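Sorting the small stuff: how one repair counter keeps its earbuds straight

August 12, 2024

The counter at Siddiqui is narrow, and most of what crosses it would fit in a coat pocket. Phones come in, and watches, but for the past year or more the shop's owner has spent much of her time on wireless earbuds.

"People used to throw them away," she says. "Now they bring them in. One side has gone quiet, or it won't charge, or it's been through the wash."

She started taking them in regularly in April last year, after a second-hand dealer called Zamska asked whether she could check and clean returned earbuds before they were sold on. The first box held 46 of them, many without a case, all tipped in together.

"I spent a whole evening trying to work out what went with what. The colour doesn't help you, they're nearly all white. You end up looking at the grilles and the shape of the stem."

That evening led to the trays. She had been using saucers and the lids of takeaway tubs, which were too light and slid about when she reached across them. A customer who had a 3D printer at home offered to make her something better, and they settled on shallow boxes with a raised edge.

"I asked for strong colours. If you put a white thing on a pale table, you lose it. If you put it on red, you can see it from the door."

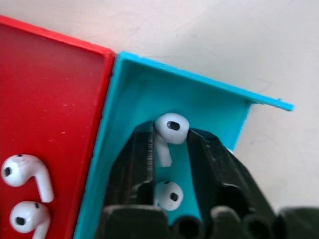 The rule at the shop is a simple one. Red is for anything that hasn't been looked at yet. Turquoise is for anything that has been cleaned and tested and can go back to its owner or on to Zamska. An earbud is never put down on the table itself, even for a moment.

"I was strict about that from the start," she says. "Once it's on the table you've forgotten which side it came from. Then you're testing it again, and that's seven minutes gone."

Seven minutes is what she allows for each one. She brushes the mesh with a dry, soft brush, holding the earbud with the grille facing down so that the dirt falls out and doesn't go further in. She wipes the stem and the head with a cloth that is barely damp. After that she plays a spoken recording through it at low volume, then a piece of piano music.

"Speech tells you if it's blocked. Piano tells you if it's damaged. I don't bother with anything louder."

She doesn't use pins or needles, and asks customers not to either. Of the last 80 earbuds she took in, 21 had a torn mesh, and she thinks most of those were damaged by someone trying to clean them at home. She can fit new mesh on some models, but the parts, which she orders from Lornovier, don't suit every make.

"If I can't get the part I say so. I'm not going to glue something on and charge for it."

The trays get washed in warm soapy water at the end of the day and dried with a tea towel. They mark easily, she says, but she has no plans to replace them. She has asked for a third colour, yellow, for earbuds that are waiting for parts. At the moment those go into an old Drumia biscuit tin under the till.

"The tin works, but you can't see into it. I found one in there last month that I'd told a man I was still waiting on. The mesh had been sitting in the drawer for two weeks."

He got it back the same afternoon, and she didn't charge him for the work.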